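Nondum Seed Starting Cabinet
User Guide, Section 4: Sowing and Raising Flower Seedlings

Before you begin this section, please complete Section 3 (Assembly and Leveling). The cabinet must stand level, and the water tank must be in its place but still empty.

4.1 What you need

The seed tray with its clear cover
The capillary mat (gray felt, supplied folded)
Fine seed compost, sieved
Tap water which has stood in the room overnight
A pencil and the plant labels from the accessory bag
Your seeds

Note: Do not use garden soil in the tray. It becomes hard when it dries, and it can bring weed seeds and small insects into the cabinet.

4.2 Preparing the mat and tray

1. Unfold the capillary mat and put it into a bowl of water. Press it under the surface with your hand until no more air bubbles come out.

2. Lift the mat and let it drip over the bowl. Do not wring it. Wringing makes creases, and over the creases the compost stays dry.

3. Lay the mat on the tray support. The long tongue of the mat must hang through the slot at the back and reach down into the tank.

4. Fill the tank to the lower line. For the first filling do not go to the upper line, as the mat already holds much water.

5. Fill the seed tray with compost to just below the rim. Knock the tray on the table two times, then fill again where the compost has gone down.

6. Press the surface lightly with a flat piece of wood. It should be even, but your finger should still go in without force.

7. Set the tray on the mat and wait until the surface of the compost turns dark. With dry compost from a new bag this can need a full morning.

Caution: Never pour water from above on freshly sown seed. Small seeds are washed together into one corner and the seedlings will come up too close.

4.3 Sowing

The way of sowing depends on the size of the seed. Look at the seed packet first. If the packet gives other advice than this guide, follow the packet.

Very fine seed (snapdragon, petunia, lobelia)

1. Mix the seed with a spoonful of dry, light-colored sand in a cup.
2. Fold a piece of paper in the middle and put the mixture in the fold.
3. Tap the paper with one finger while you move it slowly over the tray.
4. Do not cover the seed with compost. It needs light for germination.

Medium seed (marigold, zinnia, cosmos)

1. Make shallow rows with the edge of a ruler.
2. Lay the seeds in the rows one by one, with a finger's width between them.
3. Cover with a thin layer of sieved compost, so that the seed just disappears.

Large seed (sweet pea, nasturtium, morning glory)

1. Soak the seed overnight in a cup of water.
2. Use single pots and not the open tray. These plants do not like it when their roots are disturbed.
3. Push one seed into each pot to the depth of your first finger joint, and close the hole.

Write a label for every kind immediately after sowing, before you open the next packet. Use pencil. Ink from most pens becomes pale in the damp air.

Note: Put only seeds with similar warmth needs together in one tray. Pansy and zinnia, for example, should not share a tray.

4.4 Setting the warmth and the light

1. Put the clear cover on the tray and close the two air sliders.

2. Turn the warmth dial to position 2 for hardy annuals, or to position 3 for tender summer flowers. Position 1 is used only after germination.

3. Close the cabinet door until you hear the click.

4. For seeds that need light, set the lamp timer to DAY. For seeds that need darkness (the packet will say so), set it to OFF and lay a sheet of newspaper on the clear cover.

5. Leave the cabinet for one night. In the morning, a fine mist on the inside of the cover is normal. If large drops hang from the cover, open one slider halfway.

Caution: Do not cover the air openings of the cabinet with cloth, plastic film or seed packets. Keep a hand's width free between the cabinet and the wall.

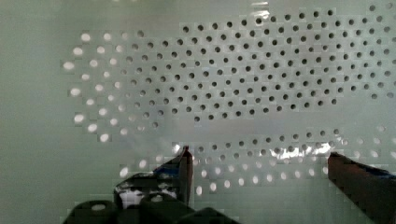 Perforated panel, close view

If dust collects on a perforated surface, clean it with a dry, soft brush. Switch off the cabinet and pull out the plug before you do this. Do not push needles or wire into the holes, and do not use spray cleaners.

4.5 Daily care until germination

Look at the tray once every day, best at the same hour. You need only a minute for this.

1. Check the water level in the tank. Refill when it goes below the lower line.

2. Wipe the inside of the clear cover with a paper towel if you cannot see the compost through it.

3. Look at the surface of the compost from the side, with the light coming toward you. The first seedlings are easier to find in this way.

4. If you find white, cotton-like mold, open both sliders and remove the spot with a teaspoon, together with the compost under it.

Most summer flowers from fresh seed show after roughly 7 days. Slow kinds, such as verbena, need more patience. Please do not dig in the compost to look for the seed.

4.6 After the seedlings appear

1. As soon as half of the seedlings are up, remove any newspaper and set the lamp timer to DAY.

2. Turn the warmth dial to position 1. With too much warmth and too little light the stems become long and weak.

3. Open the air sliders halfway. The next day open them fully, and the day after that take the cover away.

4. Raise the lamp shelf by one notch each time the leaves come nearer to it than the width of your palm.

5. Turn the tray from front to back every second day.

6. When a seedling has its first pair of true leaves, it can be moved to its own pot. The two round leaves which come first are seed leaves and do not count.

To move a seedling, hold it by one leaf and lift the root from below with the pencil. Never hold it by the stem. A torn leaf will be replaced by the plant, but a crushed stem cannot recover.

Set each seedling a little deeper than it was standing before. Water the pot from below, and keep it out of strong sun for the first days.

4.7 Hardening off

Plants from the cabinet are soft and must become used to wind and sun slowly. In most gardens this work falls in May.

1. Choose a mild, cloudy day. Place the pots outside in a shaded corner for the afternoon, and bring them in before evening.

2. Leave them outside longer each day, and after some days let them have morning sun.

3. When no more frost is expected, leave them outside overnight, close to the wall of the house.

4. Plant them in the border on the following evening. Water well around each plant.

Note: If the leaves become pale or papery, the plants have received too much sun too early. Put them back in the shade for a few days. New leaves will normally be healthy.

4.8 If something is not right

Compost is dry on one side only
The cabinet is not level, or the mat has a crease. Repeat the leveling in Section 3 and smooth the mat with a wet hand.

Seedlings fall over at the base
This is damping off. Remove the affected seedlings together with the compost around them, open the sliders and let the tank run empty for one day. Wash the tray with hot water and soap before the next sowing.

Nothing has come up
Check the date on the seed packet and the position of the warmth dial. Old seed often germinates poorly. Sow a small number again before you use up the whole packet.

Green film on the compost
These are algae. They do little harm. Scratch the surface gently with a fork and give more air.

Small black flies
Let the surface of the compost dry between fillings, and hang a yellow sticky card above the pots.

4.9 Spare parts for this section

Capillary mat: order no. 43
Clear cover with sliders: order no. 153

Spare parts can be ordered from Jometport with the card at the back of this guide. Please write the model name from the plate under the tank on the card.

Continue with Section 5 (Cleaning and Winter Storage) when the last tray has left the cabinet.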